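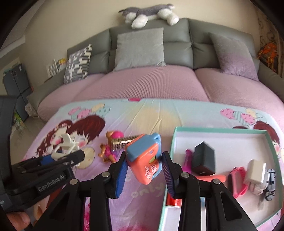 The two hand-held grippers used in Zurkura are looked after by the people who collect with them, and this section sets out how. Each gripper has a pair of jaws driven through linkage arms, with a ribbed pad on the inner face of each jaw. Nearly all the work we did on them over the collection period was on two parts, the pads and the pivots. Figure 4a gives the parts their everyday setting: the blue pads are closed on a small orange and blue plastic toy, and a silver pivot screw shows near the top of either finger. The slotted openings in the arms, lower down, are where lint collects. We blow them out with a hand bulb at the start of a day and do not use compressed air, which drove fibres into the joints during the pilot.

The full set has 1,269 episodes, recorded with one pair of grippers. The pair was set up once at the Qian workshop and then carried to the flat in Trasaldale in a padded case. On arrival the jaws of each gripper were closed by hand with nothing between them and held against a lamp. If light came through at one end of the pads and not the other, the pads were taken off and seated again. The jaw opening was then zeroed in software with the jaws fully closed, and checked against a steel gauge block. A reading more than half a millimetre out meant repeating the zero. This happened after transport on three of the site visits, always on the left-hand unit, and we did not find the cause.

Pads were wiped with a damp cloth after every 200 episodes and left to dry in the open position. Wiping with alcohol was tried and dropped. It left the ribs tacky for some minutes, and light objects then stuck to one jaw on release. The choice of objects matters for wear. Rounded, smooth plastic is easy on the ribs. Items with hard corners or metal parts are less so, and the mains adapter in Figure 4b was among the ones we watched. It is held by its white body with the metal prongs pointing down, clear of the pads, and operators were asked to keep to that grasp. Gripping the prongs themselves was allowed only in the episodes marked as such in the task list.

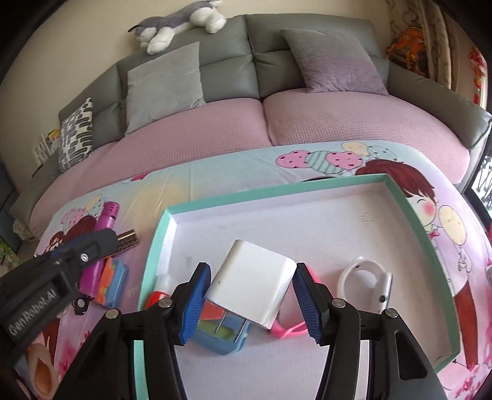 Shengli Peng, reading a draft of this section, thought the wiping interval too long for household work and said that on fabric the pads ought to be cleaned by condition, when the operator first feels an object creep, and not by count. We kept the count for the data reported here so that all sessions were treated alike, but the point is fair. In the operator notes, creep was mentioned in nine sessions, seven of them late in a cleaning interval. Peng also asked whether both pads of a gripper wear at the same rate. We did not measure this at the start and can only say that pads were always changed in pairs.

Replacement pads were cut from ribbed sheet supplied by Steltus. The first batch was slightly thicker than the pads it replaced – enough to shift the zero – and every change of pads was from then on followed by the full closing check. Pads were changed after roughly 300 episodes on the busiest gripper and less often on the other.

The pivots needed less attention than we had allowed for. The screws are checked with a finger first and then with a driver, without force. A screw that turns freely under the driver is taken out, cleaned, given a small drop of low-strength thread lock and put back. Tightening it further without cleaning cures the play for a day or so and makes the jaw stiff. Stiffness is the worse fault of the two for our purpose, as operators squeeze harder to overcome it and the recorded opening then jumps as the jaw comes free. Soft or jointed toys, such as the doll lying between the jaws in Figure 4c, were useful for noticing it. With limbs going in several directions there is no single flat face to close on, and the operator has to make small corrections that a stiff linkage will not follow.

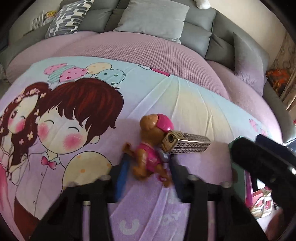
4.3 Daily check

The check below was done on both grippers before the first episode of a session. It took a practised operator under four minutes. A printed copy was kept in the case, and the version given is the one in use from July onwards.

1. Open and close the jaws ten times by hand. Listen for clicking.

2. Look along the pads for lifted edges. Press down any corner that has come up; if it lifts again, change the pair.

3. Feel each pivot for side play. Note the unit and the side in the log even when nothing is done about it.

4. Clear the linkage slots and the recesses in the outer arms.

5. Close on a slim upright object and hold it for ten seconds. A pocket lighter was the usual choice, gripped across the body as in Figure 4d, where the four pivot screws along the top of the linkages are also in view. The object should stay upright without a change of grip. In the same figure the second gripper has a pad against a white block in the tray; step 5 is done for one gripper at a time during the check and the other is put down.

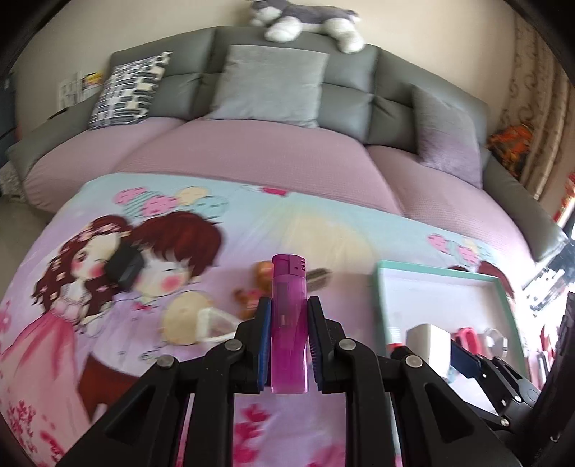

6. Compare the closed reading with the value from the last session. Zero again if they differ by more than half a millimetre, and write down both values.

Sessions in which step 6 was skipped are flagged in the metadata. There are four of them, all before July.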